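Bralline Memorial Pages
Family Guide, Section 6: Setting Up a Page and Adding the Service Details

First of all, we are so sorry for your loss, and we hope this section saves you a little trouble during a hard week. You don't need to do it all in one sitting. The page saves itself as you go (look for the small gray word "Saved" at the top), and you can close it, have some supper, and come back to it tomorrow.

Before you start

You will want the full name as the family would like it printed, the dates of birth and death, and the page number from the letter your funeral home gave you. Families served by the Jaunzems chapel in Dirkbridge will find the number on the back of the blue folder instead.

Starting the page

1. Go to the Bralline sign-in screen and choose Start a Family Page.
2. Type in your page number. A number such as 2742 is entered just as it stands, with no spaces or dashes.
3. Enter the name. There is a separate box for a maiden name and another for a nickname, and the nickname will be shown in quotation marks, so please don't type the marks yourself or you will end up with two sets.
4. Enter the dates. If you aren't certain of a birth date, you may fill in the year alone.
5. Press Continue. The page is private at this point and only you and the funeral home can open it.

Note: If two people in the family are both working on the page, it's best to take turns. The last one to press Save wins, and we have had more than one daughter-in-law lose a lovely paragraph this way.

Adding the service details

6. Choose Services from the menu on the left, then Add a Service.
7. Pick the kind of service from the list: visitation, funeral, graveside, memorial, or luncheon. Each one gets its own entry, even when they are held one right after the other in the same building.
8. Type the date as month, day and year, in the style 08/11/2018. The page will spell it out nicely for your visitors.
9. Enter the start time. An end time is only needed for a visitation.
10. Enter the name of the church or hall and the street address. Do check the map that pops up, especially out in the country, where it likes to put the pin at the end of somebody's driveway.
11. If there will be military rites or lodge rites at the cemetery, write that in the box called Honors.

Caution: Changing a time after the page has been published does not change the notice already sent to the newspaper. Please telephone the paper as well.

Writing the obituary

12. Choose Life Story. You can type straight into the box or paste from a letter or a document you already have.
13. Keep the short version to 300 words if you plan to send it on to a newspaper. The long version, which is only for the page, can run as long as you like.
14. List survivors first and those who went before them second. The page will leave a line between the two groups.
15. Press Preview and read it out loud to someone. It's the best way we know to catch a missing grandchild.

Adding pictures

16. Choose Photo Album, then Add. You may pick several at once.
17. Wait for the green check mark beside each one before leaving the screen. Large pictures can take a minute or two.
18. Click under a picture to give it a caption, or leave the line blank.
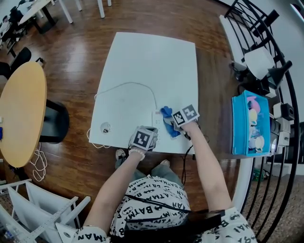 Fig. 329. Power strip and white cable on the board.

19. Drag the pictures into the order you want. The first one in the row becomes the portrait at the top of the page.

Note: The Rernon slide player used in many chapels will show the album in the same order, with captions. If you would like the captions hidden during the service, tell the funeral director beforehand.

Publishing

20. Press Ask for Review. The funeral home reads every page before it goes up, and you will get an email when they are done.
21. Open the email, look everything over one last time, and press Publish.

The guest book opens as soon as the page is published. To approve messages before they appear, turn to Section 7.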